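What is marble?

Marble is a kind of rock. People have used it for floors, statues, steps and kitchen worktops for thousands of years.

How is it made?

Marble starts out as another rock called limestone. Most limestone is made from the shells and skeletons of tiny sea creatures. When they died, they sank to the sea bed and piled up in layers. Over a very long time the layers were squashed into rock.

Sometimes limestone gets pushed deep underground, where it is very hot. The heat and the weight of the rock on top change it. It does not melt. Tiny crystals inside it grow and lock together, and the limestone becomes marble. A rock that has been changed like this is called a metamorphic rock.

What colour is it?

Pure marble is white. Other colours come from bits of clay, sand or iron that were mixed into the limestone. Iron can make it pink, red or brown. The wavy lines are called veins. Some veins began as cracks that slowly filled up with other minerals. 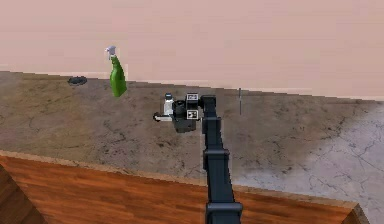
How is it cut?

Marble is dug out of a big open pit called a quarry. Workers cut it into blocks with a long wire that has tiny diamonds on it. Water is poured on the wire to keep it cool. The blocks are then sawn into flat pieces called slabs and polished until they shine.

Can marble be damaged?

Yes. Lemon juice and vinegar are acids, and they leave dull marks on marble. Rain is a weak acid too, so old statues that stand outside can lose their noses and fingers bit by bit.

Words to know

Quarry: a place where rock is dug out of the ground.
Slab: a wide, flat piece of stone.
Vein: a thin line of a different colour in a rock.

Written by Covadonga Paredes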